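Kokent Neighborhood Water Project
Progress report to the Dalsgaard Fund
Oct 20, 2023

We are past the halfway mark of the grant and I'm so pleased with where things stand! The short version: the tap map is nearly finished, the school sessions are full, and the one thing running behind is the refill point on Beruta Street, which I'll come to.

Tap map

When we applied, we said we would find every public drinking tap on the east side and note whether it worked. Yareli Salinas took this on with a clipboard and a very good pair of shoes, and the map now covers everything except the blocks behind the bus depot. The parks department has the list of broken taps and has already fixed 3 of them, including the one by the ball field that parents had been asking about for years (the thank-you notes were lovely). The paper version of the map went out to 400 homes. We printed it in large type after the seniors' club told us, quite firmly, that the first draft was too small to read.

School sessions

Vusumuzi Mokoena has been running the sessions on where tap water comes from, and the kids love the sand filter. Each class builds one from a soda bottle and then argues over whose water came out clearest. We planned for one school and are now in two, with 40 students signed up at the second. Teachers asked for a worksheet to go with it, so we wrote one, and it is now in its second version with better drawings of the reservoir.

Refill point

The plumbing permit took much longer than we expected. It has been approved, the pipe has been marked out, and the contractor, Skakavberg, has given us a start date in January. The cost has not changed. We would like to move the unspent part of this line into the new year and will send the form separately.

Tasting table

People kept telling us they buy bottled water for the taste, so we added a blind tasting to our open afternoons. Clear plastic cups, tap water in one, bottled in the other, and you say which you like better.
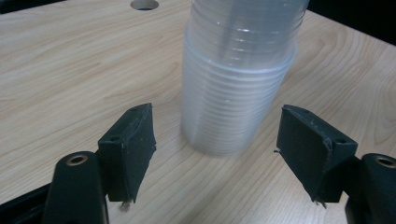

Anathi Mabuza

The tastings have been the best conversation starter we have! People stay to talk about old pipes, water bills, what their grandmother's well was like. Elmarie Van der Merwe is writing up the comments and will have them ready for the next report. We'd like to switch to washable cups if the hall kitchen can handle it, and that is still being worked out.

Still to do before the next report: the depot blocks, the budget form, and a translated version of the map, which Ayanda Modise has started.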